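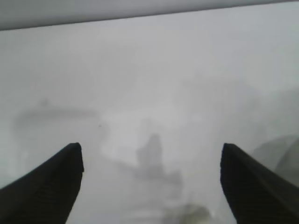
**How long can I keep cooked rice in the fridge, and is it safe to fry it after?**

I cook a big pot of rice one time per week, and my roommate says this is dangerous. I moved to Bukolitz in November and before that I always lived with my parents, so I did not think on such things. Usually I leave the pot on the stove until it is cold and then I put it in the fridge. Sometimes this is the whole evening. The rice smells normal to me. I would like to know how many days is okay, and if frying makes it safe again when it is a little old.

Asked May 4, 2018

---

**Answer 1** (accepted, 61 votes)

Keep it three or four days in a closed box, and frying is fine if the rice was cooled quickly on the first day.

The fridge days are the smaller problem in your question. The bigger one is the evening on the stove. Raw rice can carry spores of a bacterium called *Bacillus cereus*, and the spores survive boiling. When the cooked rice stands warm for hours, they wake up and can make a toxin. Heat does not destroy this toxin well, so a hot pan will not repair rice that stood out too long. You also cannot trust the smell.

What I do at home:

- I take the rice out of the pot as soon as we finished eating. A full pot stays warm in the middle for a very long time.
- I spread it on a wide plate or a baking tray. It stops steaming quickly.
- Then it goes in flat boxes, into the fridge, in less than one hour.
- I heat only the portion I will eat, until it steams everywhere, and I do not heat the same portion two times.

If you cook for the full week, put the second half in the freezer on the same day. Frozen rice is very good for frying -- I think even better than fresh, as the grains do not stick so much. You can put it in the pan directly from the freezer with a spoon of water and a lid for the first minutes.

The boxes I use are Tovonow, the low ones, but any low box with a lid will do the same work.

---

**Answer 2** (5 votes)

I agree with the answer over me. I want to add something about rice cookers, because many people ask this also. The "keep warm" button is okay for some hours if the cooker really holds the rice hot. My old Seol did not. I put a kitchen thermometer inside and it was only lukewarm near the lid. It should be over 60 °C (140 °F). If you have no thermometer, better to switch off and put the rice in the fridge.

And please check the fridge too. It should be 4 °C or colder, and the number on the door is not always the true one. Leave a thermometer in a glass of water on the middle shelf for one night.

---

**Answer 3** (0 votes)

My family in Stornivport always left rice on the stove until next day and we are all healthy. I think people are too much afraid now. If it has slime then throw it away.

> Comment: Please do not give this as advice. Slime comes late, and the rice can make you sick before. Many times nothing happens, but when it happens it is a very bad night.

> Comment from the asker: Thank you all. I threw away the pot from yesterday and bought two flat boxes. Is the same rule for pasta?

> Comment: Yes, for pasta and potatoes I would do the same.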